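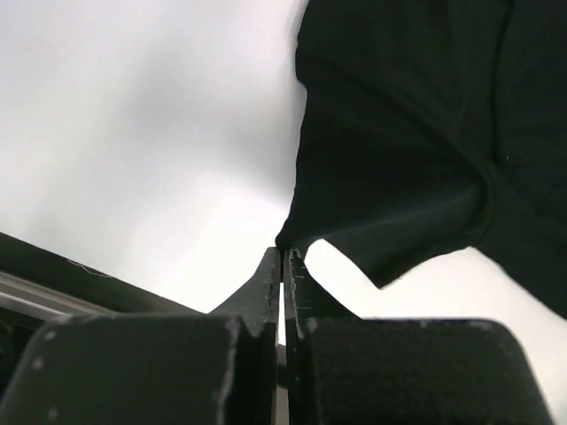
A dark garment, held at the fingertips.

The coat came with the house, according to my aunt, and the house came with a story, which I had heard enough times to dislike.

The story went like this. A man walked into Folleneck one winter from the direction of Itden, over the tops, with no bag and no hat. He knocked at the first door he came to and asked for soup. In return he left his coat, and whoever wore that coat would never be lost. My great-grandmother had opened the door. So it was our coat.

I had questions, even at nine. Why would a man give away his coat in winter? If it stopped you getting lost, how did he come to be wandering about on the tops asking strangers for soup? My aunt said I was the kind of child who would ask a rainbow for its receipt.

She died in July and left me the lot: the house, the coat, a freezer full of stewed apple and a letter. The letter said I was to wear the coat over to Itden, once, on foot, and then do what I liked with everything. She didn't say what would happen if I refused. I rang the solicitors, Ekanayake, in town, and a tired voice told me the letter had no legal force at all.

"So I needn't go," I said.

"You needn't do anything. Most people do, though."

I asked what he meant by most people, and he said he had another call.

I went on a Saturday. I want it understood that I took a map, a compass, a phone with a full battery and a bar of chocolate, and that I wore the coat over a perfectly good waterproof. It weighed as much as a dog and smelled of cupboards. The sleeves were too long. In the village shop the woman looked at it, looked at me and gave me my change without a word, which I put down to the coat being ugly.

It is three miles to the cairn and then the path forks. That's on the map. The left branch goes down to Itden by the quarry and the right goes nowhere much, a sheepfold and a bog. I had read this the night before and I read it again standing there, with the cloud coming down the way it does. Then I went left.

After a while I came to the cairn.

There is nothing odd in that. People walk in circles in fog all the time, it's to do with one leg being stronger. I took out the compass and went left again and held it flat in front of me like a waiter, and when I looked up there was the sheepfold.

I sat on the wall and ate the chocolate. I thought about my aunt, who believed in horoscopes, in copper bracelets, and in a tonic called Pluvemura that she bought by post and that was, I am fairly sure, cold tea. She once paid a man to find water in a garden that flooded every March. I loved her very much and would not have trusted her with a bus timetable.

My hands were cold so I put them in the pockets. I'd been through those pockets in the house, before I set out, and they had been empty. In the left one now was a spoon.

It was an ordinary soup spoon, a bit bent. A lining can have a hole in it. Things can slide about in a hem for years and work their way up when you walk, and I would say that to anybody. I put it back and got down off the wall, and since left had done me no good I stopped bothering about left and just walked, downhill, where the ground was firmest.

I heard a gate first. Then a dog, then a yellow window, low down, closer than I'd have thought. It was getting on for four. I had come out without my bag, I realised; it was on the wall at the sheepfold with the map in it, and the waterproof had gone dark at the cuffs. I didn't much like the idea of knocking. I don't hold with dropping in on people.

The door opened before I had got my hand up. A girl stood there, nine or so, with her arms folded. She looked at the coat for a long time, the collar and then the sleeves.

"You don't look lost," she said, as if she had caught me at something.

Behind her I could smell onions.

"No," I said. "I don't think I am. Is this Itden?"

She said it was Folleneck, and who wanted to know.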